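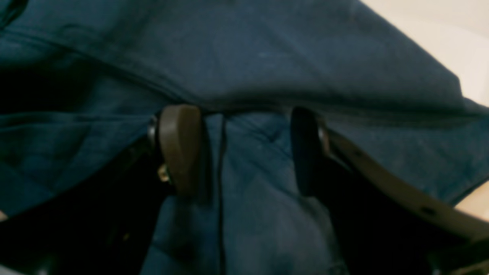
Fig. 4. Dark fabric with lint on the surface.

4. Caring for dark fabrics with the Zalden fabric shaver

Now for the fun part! Dark, fuzzy cloth shows every speck of lint, so it makes a great first project, and a tired old sweatshirt can look years younger by the time you finish your coffee.

Before you start
Charge the shaver until the light on the base turns green. A full charge takes 2 hours. Check that the lint cup is clicked in all the way, or the motor won't start.

1. Lay the garment on a hard, flat surface and smooth out the folds with your palm. Empty the pockets too.
2. Set the height dial to 3 for fleece and sweatshirt cloth, or 1 for thin knits.
3. Slide the switch up and let the blades reach full speed (you'll hear the pitch settle).
4. Rest the head on the cloth and move it in small, slow circles. Let the shaver do the work!

CAUTION: Never shave over a crease, button, zipper or loose thread. The blades can catch and cut a hole.

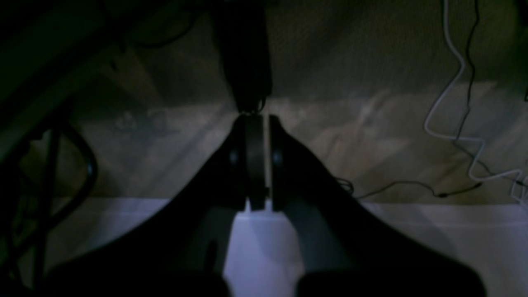 5. After 10 minutes, switch off and let the motor cool. This is a good time to empty the lint cup, and you may be amazed at how much is in there.
6. Turn the garment over and repeat on the back, then go lightly over the cuffs and collar with the dial one step higher.
7. Brush the cloth in one direction to lift off any leftover fluff.

NOTE: Wash new dark clothes once before shaving them. Cold water, inside out, no softener.

Cleaning the head
Twist the ring to the left, lift out the blades and use the small brush stored under the base. Do not rinse the motor housing. Replacement blades are sold in packs of 2 under part number 4000.

If the shaver stops partway through, see section 5, Troubleshooting.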